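Science & Technology | Ages 9 to 12 | How Things Work

Rules for Robot Hands

21 November 2020
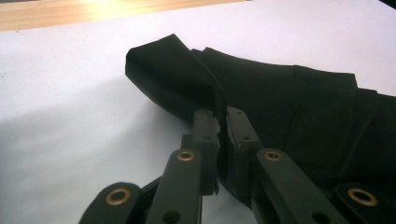 A gripper closes its two finger pads on a fold of black cloth.

When you pick up a jumper, you don't think about how hard to squeeze. Your skin tells your brain how the cloth feels, and your brain tells your fingers what to do. It all takes less time than a blink.

A machine has none of that unless people build it in. People also have to decide what the machine is allowed to do and how fast. Those decisions get written down as rules. This article is about some of the rules for gripping machines and the people who work near them.

What is a gripper?

A gripper is the part of a machine that holds things. Some grippers are fixed to the end of a robot arm. Others have a handle, and a person holds them and does the job by hand while the movements are recorded. The recording can be used later to teach a robot.

Many grippers have only two fingers. The one at the top of this page has a pad on each finger, and dark metal or plastic bars called links would be a common way to move pads like these. Links turn on joints called pivots. You can see brass-coloured rings around the pivots here. When the links swing, the fingers open or close.

Why is cloth hard?

A brick is the same shape wherever you put it. Cloth is different. Drop a shirt on a table ten times and it will land in ten different shapes.

Colour matters too. Robots often use cameras to find the edge of a thing before they grab it. Black cloth on a white table has a clear outside edge, but the folds inside it are hard to see, because black folds on black cloth look nearly the same. A robot might grab two layers when it was meant to grab one.

What is a standard?

A standard is a set of rules that many people have agreed to follow. You use things made to standards every day. A plug fits the socket in your kitchen and also the one at your friend's house. Bike helmets are tested the same way before they go in the shop.

Robots have standards as well. Experts from many countries meet and talk about what could go wrong, then they write down how to stop it. It can take years. After that, the standard is checked again from time to time, as machines change.

A standard doesn't cover every small thing in every workshop. So most workplaces add their own rules, called good practice.

The rules at Fokimthorpe

Skiltura is a workshop in Fokimthorpe where machines are taught to sort and fold clothes. Its good practice rules are on the wall next to the door. They are written in short sentences so everyone can read them quickly. These are some of them.

Clear the table first. Pins, scissors and cups go on the shelf. Only the cloth for the job stays out.

Check the pads. The lining on a finger pad gets rubbed each time it grips. Edges can fray and bits can stick out. A worn lining may hold cloth less well, so the pads are looked at before work starts and changed when they need it. Old lining goes in the bin and the date goes in the book.

Keep fingers out of the links. When links move, the gap between them gets smaller. This is called a pinch point. A door hinge has a pinch point too, and you may have met one already. Nobody reaches between the links while the gripper has power.

Tie back hair and roll up sleeves. Drawstrings get tucked in. A gripper that is made to hold cloth will hold your cuff just as well as a T-shirt.

Know where the stop button is. It is large and red and it is never covered up. Anyone in the room may press it, even a visitor, and they will not get in trouble for pressing it.

Write down what went wrong. If cloth slips or tears, it goes in the book with the rest. In May the workshop read through 500 pages of notes and found that one kind of slip kept coming up with thick seams. They changed the rule for seams after that.

How much squeeze?

Force is a push or a pull. When a gripper closes, it pushes on the cloth from both sides. Too little force and the cloth slides out. Too much and a thin cloth could be marked or torn.

Force is measured in newtons. If you hold an apple in your hand, it pushes down with a force close to one newton. A robot that works next to people has limits on how hard it may press or bump, and those limits are different for different parts of the body. The limit for your face is much lower than the limit for your hand.

The limits have to be tested. Testers use a special gauge with a spring inside. The robot presses on the gauge, the gauge shows a number, and the number is compared with the limit. If it is too high, the robot must be slowed down or changed, and then it is tested again.

Rules about recording

If a machine learns from recordings, there are rules for those as well. A camera can pick up more than the job. It might record a face, a name tag or a letter lying on a bench. At Skiltura people are asked before any recording starts, and they can say no. Recordings with private things in them are deleted.

Try it yourself

You need a pair of kitchen tongs, a tea towel and a table. Ask an adult before you borrow the tongs.

Drop the towel on the table so it lands in a heap. Using only the tongs, pick up one layer. Now try to fold the towel in half. Then swap to a dark towel and turn the lights down a little, and try again.

Write two rules that would help the next person do it better. Give them to someone at home and see if they can follow them without asking you any questions. If they have to ask, change the words.

Words to know

Gripper: the part of a machine that holds things.
Link: a stiff bar that joins one moving part to another.
Pivot: the point that a link turns on.
Pinch point: a gap that can close on a finger.
Standard: a set of rules that many people have agreed to use.

Shared 426 times | 2 comments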